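Furno Opens Registration for Second Tilbridge Home Repair Course

TILBRIDGE - Furno, the nonprofit home repair school, has opened registration for its second season of evening classes for renters and first-time homeowners. Classes begin in October and will be held at the Justolden Building, with 31 places available.

The course covers basic plumbing, drywall patching, weatherstripping and the care of wood floors. Each session runs for two hours and is taught in groups of four, with all tools provided.
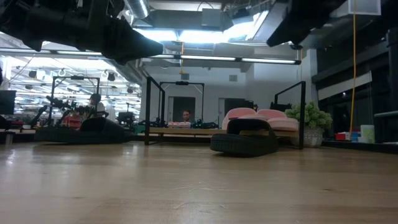
Bernice Mensah

"Many of our students have never held a caulking gun," said Howard Sowerby, program director at Furno. "They want to stop a drip or seal a drafty window without waiting weeks for a contractor, and they want to know when a job should be left to a licensed professional."

The season is supported by a grant from the Atinga Fund, which will also pay for the printing of 1,000 copies of the school's repair handbook. The handbook will be offered free of charge at Tilbridge libraries - one copy per household - while supplies last.

Tuition is charged on a sliding scale according to household income. Residents may register in person at the Furno front desk or by mail. Applicants who are not placed this season will be given priority in the spring.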